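Bellau Street Block Party, planning meeting, May

I'm taking notes again, so forgive the gaps – I was also eating. We started at 7 on Tuesday and I've put things down in the order we got to them.

Money first. We have $1,852 left over from last year, which is more than I'd guessed! Ildikó Halász wants to get it up to $2,000 before we book anything. Baltasar Esteban thinks we should book the band now and worry later. We voted, and Ildikó's side won, but only just.

Music. The band is still Prernon, same people as last summer with a new drummer. They'd like to play later in the evening this time. I said fine as long as the loud part wraps up by 9:30 (the Acharya family has a new baby, and they're right next to the stage).

Games. Long talk about the ring toss, and then an even longer one about whether prizes should be candy. Agreed: candy, plus a few of the little puzzles from Furnodell. I'm picking those up.

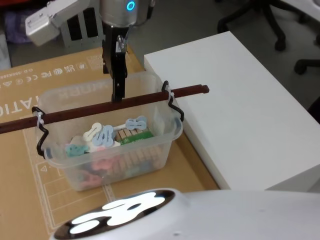
Clear bin with wooden rod and wire hooks.

Tables and food. Same potluck setup as before, desserts at the far end so the kids have to walk past the salads. Baltasar will ask his cousin about a second grill. Please label anything with nuts in it, and please put your name on your own serving spoons – I still have 2 at my house from last year.

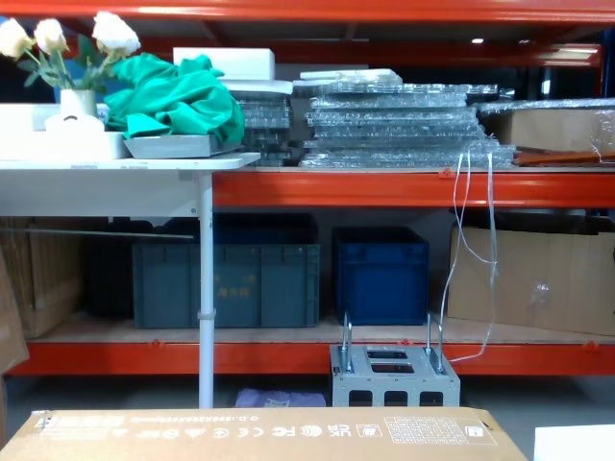 Then we got onto street closing, and I have to call the city about the form. Ildikó has the old one and will drop it in my mailbox. Parking moves to the church lot from noon on, same as always.

Rain plan: still none. Baltasar is going to ask about the school gym.

We quit at 8:40. Next meeting is at my place, bring a chair.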